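Wanted: people who sew at home and don't mind telling me about it

Zadcombe Pattern Club, testers for the fall round

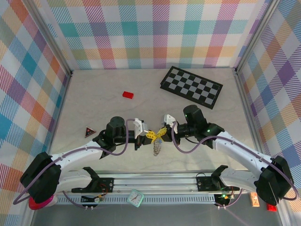 I've been drafting sewing patterns out of my spare bedroom for a while now, and the part I can't do alone is find out what happens when somebody else opens the envelope. So I'm looking for testers again! The first pattern up is the Bema, a pull-on skirt with deep pockets and an elastic back. The second is the Aoun, a boxy shirt with a collar that took me most of the winter (don't ask). I'd love to see at least a few of them in a loud check, something like that pastel plaid with the teal, pink and yellow squares, where a side seam that's off by a little really shows. If you've never matched a plaid, you're still welcome. Solids are fine too, and so is that bedsheet you've been saving.

What you'd be doing: you get the PDF, you sew one garment in your own size, and you fill in my form. The form has 68 questions, which sounds awful, but most of them are yes or no and you can skip the zipper page because neither pattern has a zipper. I also want photos of the front, back and side. Crop your head out if you like, I do it all the time.

You'd have four weeks from the day the files go out. We start in September, and I answer questions in the group chat every Monday night until I fall asleep.

Who I'm after: I have plenty of people in the middle sizes and not nearly enough at either end, so if you usually get left off the chart, please write to me first. Beginners are good. I need someone to get stuck on step 9, since I rewrote it and I still don't trust it. You'll need a working machine, an iron and a way to print at home or at a copy shop.

The pay is $75 per finished garment, sent once your form and photos are in, plus both final patterns. I can't cover fabric this time, sorry. The skirt takes 2 yards in most sizes and the shirt a bit more.

To sign up, send me your bust, waist and hip measurements, your height, and a few lines about the last thing you made (disasters count). The Trostier coat is coming after these two, so tell me if you'd want in on that as well. It's lined, and I'll need patient people.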